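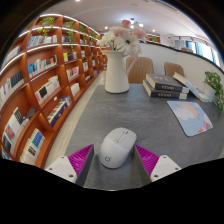
My sister says anybody who puts flowers on a desk has given up on getting work done, and a reader who signs as Nollelell wrote in last August to say pretty much the same thing, only nicer. Clear it all off, was the advice. Computer, mouse, one pen, done.

Well, I tried the bare table for 40 days and I hated it! I'd sit down in the morning and feel like I was waiting at the dentist. So the tall white vase came back, with white and pale pink flowers this time (the big daisy-looking one with the dark center is my favorite, and I would have bought a whole bunch of just those if they'd had them). Then the two fat hardcovers came back too, stacked near the back edge, and now the whole thing feels like mine again.

What I did keep from the big clear-out is the rule about the middle. Everything pretty lives at the back or off to the left, and the middle of the table is for the mouse and my elbows. The mouse pad is a light blue one, over in front of the books. The last one was a Halvorsen, and it curled up at the corners until I was basically mousing over a taco. The mouse is a plain wireless one, light gray and white, and it looks so nice against the dark stone pattern that I kind of forgive it for eating batteries.

The tabletop does show dust – I won't lie about that. I go over it with a soft cloth before coffee, and lift the vase while I'm at it so I don't end up with a ring underneath.

Still on my list: a lamp. I found one at Gremton that I love, but it's $177 and I keep closing the tab. If you have a small one that doesn't wobble, tell me in the comments. Oh, and somebody asked how often I change the flower water. Every 2 days, if I remember.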